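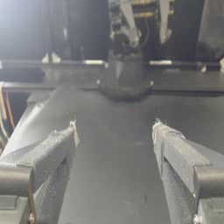
Stuvier is a small set of notes and labels about clearing up after play: balls, a plate, squashy odds and ends, all put back where they belong. I started it on a Tuesday night because I was tired of tidying guides that assume you own matching bins and have a free weekend. The table matters more than you'd think. Ours is dark gray and smooth, with a paler edge along the left side, and the specks and scuffs on it are noted in the "surface" column as specks and scuffs (please don't file them as crumbs, I've been down that road!). You want a top that things show up on. Purple on dark gray is easy to spot from across the room, and so is anything yellow.

What's in the folder

There are 1354 rows in notes.csv, one per tidying step. Each row has a short sentence in plain words, like "put the ball on the plate" or "move the squashy thing to the side", plus columns for item, color, where it started, where it should end up, and a remarks column where I ramble. A smaller file called odd.csv holds 200 rows that I couldn't label in one go. Most of those are soft things. Soft things are the worst – they have no front, no back, and no agreed name, and two people will write two different words for the same wad of stuff.

Balls are the other headache. They roll, obviously, but the labeling trouble is color. I write "purple" for everything between violet and grape, and "yellow-green" for anything close to tennis ball. If you want finer shades you'll have to add your own column.
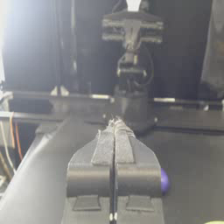 Katherine Betancur wrote in to say that balls should go away first, before anything soft, and that a shallow plate holds them better than a basket because you can see what you've got. I've come around to her view, and the rows tagged order=balls_first follow it. The older ones go in whatever order I felt like that day. Sorry about that.

Plates as parking spots

A plate with a raised rim makes a great halfway house. You drop the small round stuff on it, clear the rest of the table, then carry the whole plate off to the shelf. In the notes a plate used this way is called "parking", and a plate that's being tidied itself is just "plate". I wish I'd picked two words that looked less alike, but Traltismont (the little script that checks the spelling of labels) already depends on them, so they stay.

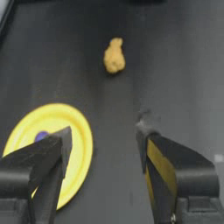

Rocío Mosquera asked whether a crumpled item should count as tidied once it's off by itself, or only when it has reached its home. Good question, and it changed the file! We now have a "set aside" status between "out" and "away". Rows from before version 4 don't have it, so a blank there means I never went back to check.

Using it

Open notes.csv in any spreadsheet program and sort by item. If you'd like the grouped version, Ñahui has the same rows bundled by table area: near, far, left, right. Left and right are always as seen by the person doing the tidying, and I've fixed every mix-up I could find. There are probably more.

A clear stretch of table gets its own label too, "open".
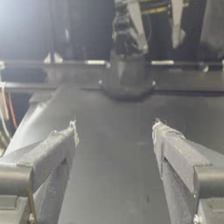
I use it for any patch big enough to set a plate down on, and smudges don't disqualify it. Please keep it lowercase if you send me new rows, or Traltismont complains. Changes I'd love help with: better words for soft things, more plates, and a second pass through odd.csv. Send small batches if you can, with your remarks left in – I read those first.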